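Eglė Laur likes sorting things. She tells me this within a minute of our call connecting, while she is still hunting for her headphones, and she says it the way other people confess to reading the end of a novel first. "I sort when I'm happy, I sort when I'm sad. My sister hides the button jar when I come over."

So it makes a certain kind of sense that her first commercial game, Dremach, is about the night shift in a lost property office. You sit behind a counter in a harbor town called Trarnora, the ferries come in, and whatever people have left on board gets carried to you in heaps. Umbrellas, single gloves, a birdcage, somebody's letters. You decide what goes where, and toward morning people start coming to the window to ask for their things back. Whether you can find them depends entirely on how you chose to put them away.

"There is no correct shelf," says Laur. "That was the very first rule I wrote down. You can go by color if you want, or by ferry, or by how sad the object looks. One tester did everything by smell, which the game doesn't even have! She just imagined it. And she did really well, better than me."

The idea came from a winter job, years before she had written a line of code. She worked evenings in a back room where things arrived and had to be put somewhere, and she found, a little to her surprise, that she looked forward to it. The hours went by softly. She would make up stories about where each item had been, and she would go home and tell them to her roommate, who was studying sound design and who is, as it happens, now the other half of Follex, their two-person studio. 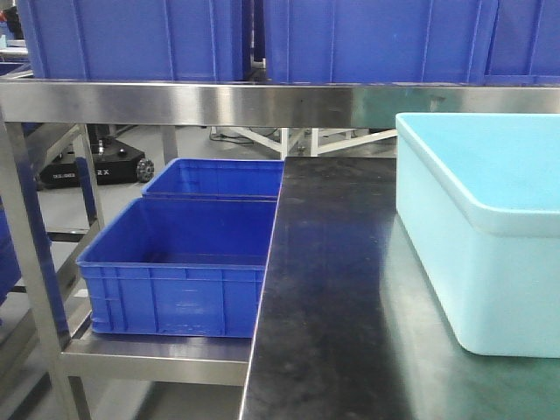 Crates and containers, the raw material of any sorting game.

That roommate is Nayeli Rivadeneyra, and she joins us halfway through with a bowl of soup and apologies for the soup. Everything you hear in Dremach is hers, from the foghorn to the tiny cough the radiator makes when the heat comes on. I mention that I had played most of the demo with my eyes half closed, just listening, and she looks so pleased that I'm glad I said it.

"People think a quiet game must be easy to do the sound for," Rivadeneyra says. "But when there's no music for long stretches, every little click is on stage all by itself. I have 900 object sounds in there. A spoon going into a tin box is one sound and a spoon going into a cardboard box is another one, and if I get lazy about it you feel it right away, even if you couldn't say what was wrong."

She recorded nearly all of them in their kitchen, mostly after ten at night when the street had calmed down, and mostly with things they already owned. The ferry ramp is a baking sheet. The drawer that sticks – players of the demo will know the one – is her grandmother's sewing table, which did not enjoy the experience.

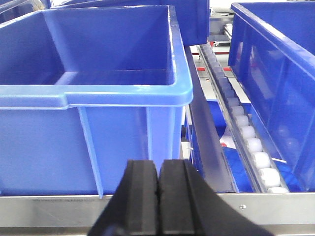 I ask about the customers, who for me are the heart of the whole thing. They come to the window with terrible descriptions. A man wants his bag, and the bag is "brown, or it was when I bought it." A girl has lost a hat and can only tell you who gave it to her. You learn to listen sideways, and by the third night I had started putting things away with particular people in mind, which Laur tells me is exactly what she was hoping for.

"In the early version you got points," she says. "You got a little bell and a number when you handed over the right thing. And everybody played faster and faster, and they stopped reading what the people said. So I took the bell out, I took the number out, and now the person just says thank you, or they cry a bit, or they complain about the weather. Nayeli was very upset about the bell."

"It was a beautiful bell," says Rivadeneyra.

"It was a beautiful bell," Laur agrees.

The bell does survive, in a way. It hangs in the ferry terminal, and if you leave your counter before dawn and walk down the hill you can hear it ringing in the wind. Most people won't go looking, and neither of them seems to mind.

There are 80 customers in the finished game, and a single playthrough will only bring you some of them. The person I most wanted to ask about was Mrs. Retamal, who turns up every night, asks for nothing, and sits on the bench by the door until the first boat leaves. The forums have theories. Laur laughs and shakes her head when I bring it up, then thinks for a good while, and finally offers that Mrs. Retamal used to have a much bigger part and that some of it is still in there, if you're kind to her and don't hurry.

Dremach comes out in March for PC, with a console version to follow once they have both had some sleep. The demo stays up until then and covers the first 4 nights, and your shelves carry over into the full game, so do be a little careful where you put the birdcage.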